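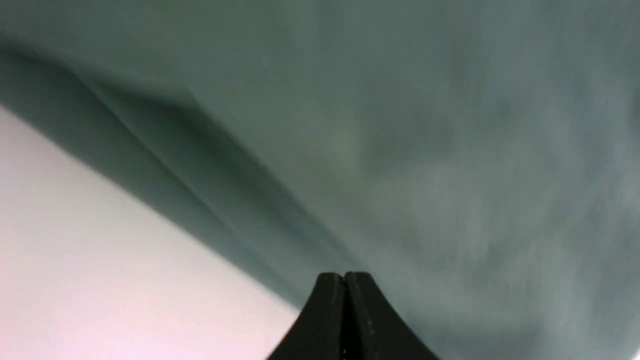 Folding cell tips for the linen room, Plumutano site

Sheets and table covers at Plumutano now go through a robot folding cell before they reach the packing bench. The work for people has moved from folding to feeding, checking and clearing. Set the gripper to take the cloth at a fold, with both fingers closed on it. On dark cloth over a pale surface, the edge is easy to follow by eye, so check the line there first.

Feeding: Shake each piece out once. Lay it flat with no more than 2 layers at the pick edge.

Clearing a bad pick: Press hold, open the fingers from the panel, then remove the cloth by hand. Do not pull against closed fingers.

Rotation: Change feeders every 30 minutes. Feeding uses the shoulders more than folding did.

Logging: Enter rejects under code 111. The Grotby line uses code 19 for the same fault.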